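June 19, 2020

# "I stopped reaching into bins" 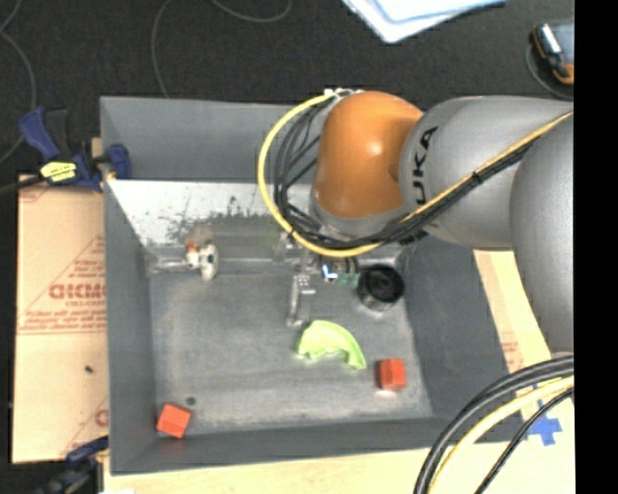

*The picking arm over a gray bin at Kodemex.*

Oranuch Sombatkul has sorted mixed parts at Kodemex long enough to remember when every bin was emptied by hand. Since April she has worked next to a robot arm.

"My shoulders noticed first," she says. "You lean over the side, you reach down, you come back up. I did that all shift."

Her job now is mostly watching, restocking and fixing. She sets out the bins, checks the grip settings and steps in when the arm gives up on a piece. On a good day that happens 3 times in an hour. On her first day with it she lost count.

"Odd shapes are the trouble. A block is easy. Something curved, or with holes in it, it will try 4 times and then wait for me."

The arm clears 80 parts in the time she used to clear 90. Management at Kodemex accepts the gap, she says, as it keeps going through lunch.

Nobody on her line was let go, but two people moved to packing and one of them did not want to. Sombatkul thinks that should have been talked over earlier. "We heard about the machine before we heard about our jobs."

She was given a short course and a small raise. She would like more training - she still has to call a technician when the software stops - and has asked for it in writing. She is waiting for an answer.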